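Lundura project – progress report, 10/13/19

Simulated demonstrations for the kitchen set now stand at almost 400, against a target of 400 for this period. The gripper view is stored with each run.
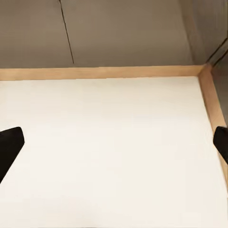
Gripper view, fingers open over the white surface.

Inico has agreed to 30 more runs at the sink – these will be labelled by Huttunen. Replay checks are behind and should be done by June. 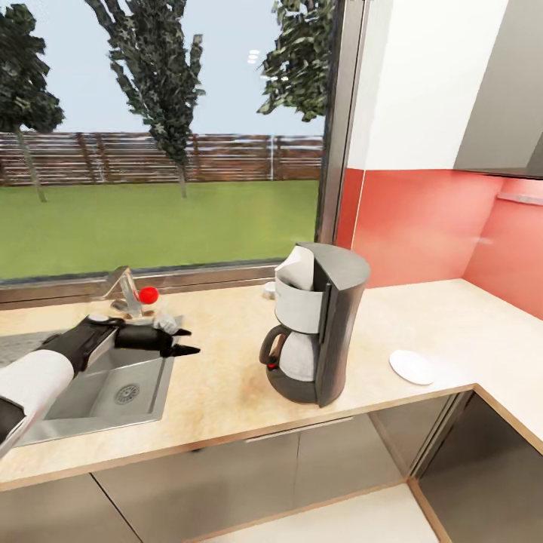 Room view, arm over the sink, coffee maker on the counter.

No change to the budget.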